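4. Keeping the Cell in Calibration

4.1 What the maintenance schedule assumed

The two-arm cell at Omville was handed over to us with a maintenance schedule written by its integrator, Nalwood. The schedule is four pages long and asks for a full recalibration of both arms every Monday, a gripper zeroing at the start of each shift, and a camera-to-base check whenever "visible drift" is noticed. It does not define visible drift. It also does not say what any of these steps is supposed to buy in terms of finished folds, and when we asked, we were told that the intervals were standard practice. We have some doubt that a standard practice exists for cells of this kind.

This section reports what we did with the schedule, what we changed, and how far we trust the result. The earlier sections dealt with the folding policy itself. We now leave the policy alone, keep its weights frozen, and look only at the machine.

4.2 Sources of error we tried to separate

Three things can shift between one day and the next: the zero position of each gripper, the zero positions of the arm joints, and the position of the arm bases relative to the table. The literature on low-cost arms tends to treat these as one quantity, usually called calibration error, and to report a single number for it. We found that number hard to use. A gripper that closes short and an arm that reaches short can both miss the same cloth edge, and the repair is different in each case.

To tell them apart, Yung-ching Lui wrote a short check routine. Each arm in turn is driven to a fixed touch point on the table with the gripper closed, then raised and sent to the same point with the gripper open. If both visits are off by the same amount, we suspect the joints or the base. If only the closed visit is off, we suspect the gripper. The routine is crude. It cannot see an error that happens to cancel at the touch point, and we know of at least one day when it passed an arm that then missed every grasp on the far side of the table.

4.3 Logged trials

We logged 597 folding attempts with the original schedule and 545 with our reduced one. Under the reduced schedule the weekly recalibration is dropped. The check routine is run before the first attempt of the day, and an arm is recalibrated only if it fails twice in a row. Gripper zeroing is kept as it was, mostly from caution.

The attempts were not randomized between the two schedules. All of the first set was collected before all of the second, and the operators had more practice by then. Zamfira Radu, who ran most of the second set, also tightened the cable ties on both arms in February, which was on neither schedule. Any improvement could be hers and not ours. For this reason we do not report a success rate for one schedule against the other, although we were encouraged to do so.

What we can report is the number of failed attempts that an operator put down to the machine after watching it happen: 66 across both sets. Sorting these by cause was less clean than we had hoped. The largest group was cable drag, where the loop at the wrist caught or pulled and the gripper arrived late. Neither the Nalwood schedule nor our check routine tests for this at all. A stationary arm at a touch point will look perfectly healthy with a badly routed cable.

4.4 Working position and inspection

Inspection is done with the cell powered and the cloth left in place. We had first cleared the table for every inspection, as the schedule asks, but an arm over a bare table tells the operator little about whether the fingers will meet fabric at the right height. Figure 3 shows both arms at the table, the left gripper raised with its fingers open and the right one low over the cloth. 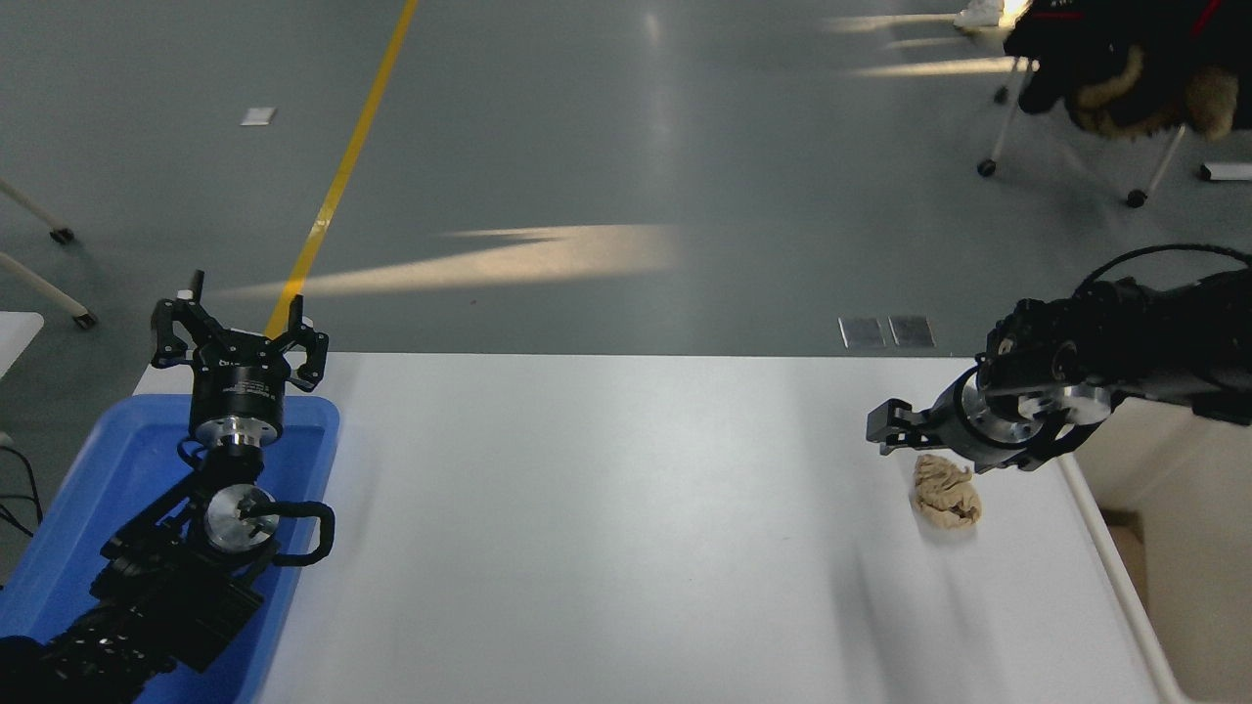 Figure 3. The two-arm cell with a crumpled beige cloth on the work surface.

The operator first looks at the cable loop on each arm, then moves the wrist by hand through its range with the motors released, feeling for any pull. Only after that is the check routine run. The order matters more than we expected, for a loop that is moved after the routine can undo what the routine has just confirmed. Jummont, the supplier of the replacement cables, recommends a longer loop than the one we use. We tried it on one arm and it snagged on the base, so we went back.

We also stopped using the MacDonald alignment jig that came with the cell. It fits over the gripper fingers and gives a repeatable position, but repeatable to the jig is a weaker claim than repeatable to the table. On 2 occasions the jig reported a good fit on an arm whose touch point was plainly wrong.

4.5 Limits

All of this concerns one cell on one table. The operators knew which schedule was in force when they assigned causes, and they were asked to judge a machine they had just serviced. Light is a further problem. The check routine does not use the camera, so it cannot tell us whether a missed grasp came from the arm or from a change in how the cloth was seen. We suspect that some of the failures blamed on the machine belong there, and our log gives no means of finding out which.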